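Can a robot arm clear and wipe a break room table yet?

Asked in Automation > Service robots
1718 views

We run a small packaging shop in Bukside. The break room has one steel table and it collects bottles, snack containers and wrappers all day. I have been asked to find out whether an arm with a hand on it could clear the table and wipe it after lunch. Budget is not settled. Is this something that can be bought and left alone, or is it still lab work?

Vojtěch Murín

2 answers

Answer 1 (accepted), score 61

Still lab work if you mean unattended. Picking one known object off a flat table is mostly solved. A mixed table is harder, for these reasons:

Clear plastic. Depth cameras read through it or return nothing. An empty bottle lying on its side is close to the worst case, and it rolls when a finger touches it.
Polished metal. Ceiling lights show up as streaks and objects get mirror images, so segmentation produces false edges.
Deciding what is trash. A closed canister may be full. Weight after lifting helps, but you need force sensing at the wrist.
Anything on the floor. A fixed arm will not reach it.

A table of the kind I mean: 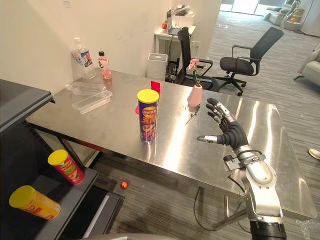 Steel top with upright bottles, one clear bottle on its side, a chip canister and a small vase. The ball on the carpet is a separate problem.

The canister is the easy pick. I would test the clear bottle and the lidded clear container first. Wiping is simpler than clearing, provided the table is bare and the arm can hold steady downward pressure.

Matěj Sýkora

Answer 2, score 2

We had a Koubek arm on trial at our Destotstead site in May. It was OK with cans. Get a bigger trash bin.

Comment on answer 1: Would a matte mat over the steel fix the reflections? – Vojtěch Murín

Comment: Mostly, yes. It does nothing for the clear plastic. Then you also have to wipe the mat. – Matěj Sýkora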